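Open Day at Grulstead: Trays, Tables and a Very Good Afternoon

I've wanted to get inside the Grulstead building ever since the old Dretolley warehouse next door was turned into offices, and in February they finally opened the doors for an afternoon. I went along expecting to stay for 30 minutes and left when they were putting the lights out. What a treat!

You sign in at the front, get a sticker, and then you're more or less free to wander (there's a route marked on the floor, but I lost it almost at once). The first stop is a long hallway with a display on the history of the site, all 73 years of it, from the Ibrahim furniture works onward. I could have spent an hour on the old catalogs alone. Then the hallway opens up and you're in the big workroom, and that's where I stopped reading panels and started looking at tables. 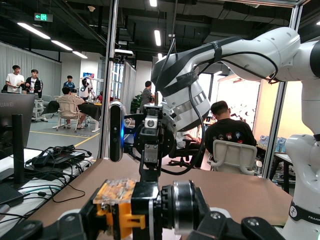

The big brown tables

I have a real weakness for a good work table, and these are beauties. Wide brown tops, lots of elbow room, with silver aluminum posts and beams going up around them so that things can be hung or fixed overhead. I'm planning a bench for my garage and I came home with a page of sketches! I'd never thought of building upward like that. My current bench is an old door on two trestles, and every lamp I own ends up clamped to the edge of it, right where I want to put my elbows.

The leaflet says the building gets 1,000 visitors a year, mostly school groups, and I can see why they come back. It felt like a place in the middle of its day, with people getting on with their own jobs, and I liked that so much more than a roped-off tour.

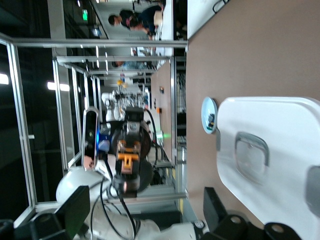
I'm a tray person at home. Mail goes on one, seedlings on another, and there's a third that travels between the kitchen and the porch all summer. My favorites are the ones you can get a proper grip on, so I was delighted by the white one here, with its rounded corners and a handle cutout molded right in. The little light-blue dish with the white rim, sitting just past it on the table, is exactly the kind of thing I pick up at yard sales and then use for everything from earrings to screws. I've been looking for both ever since.

Food, parking and the rest

Coffee came from the Sutau cart in the yard, and it was excellent. Get the cardamom bun if they still have any. I was number 13 in line and got the second to last one.

Parking is on the street behind the building and fills up early, so take the bus if you can. The hallway and the workroom are all on one level, with no steps. The restrooms are back by the sign-in desk. Entry was free, though there's a box for donations by the door, and the leaflets are next to it. Pick one up on your way in, because the map on the back would have saved me two wrong turns.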